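Irnow moves its December rally to Imcombe

Irnow, the direct sales firm behind the Gautier range of hand creams, will hold its winter rally in Imcombe this December, having outgrown the function room at Fodotard. Nearly 900 sellers are expected, most of them hoping to recruit one another.

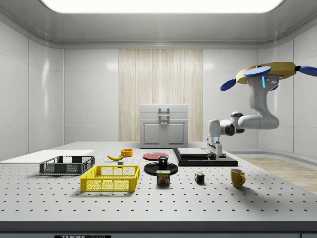
A light grey cabinet at the end of a long table.

Tickets cost £20, or £5 for anyone who brings two new sign-ups. The programme promises a full morning on "finding your why" – followed by a shorter session on filling in a tax return. Top sellers get a badge and a seat near the front.

Booking closes when the hall is full. Gautier samples will be on sale at the door.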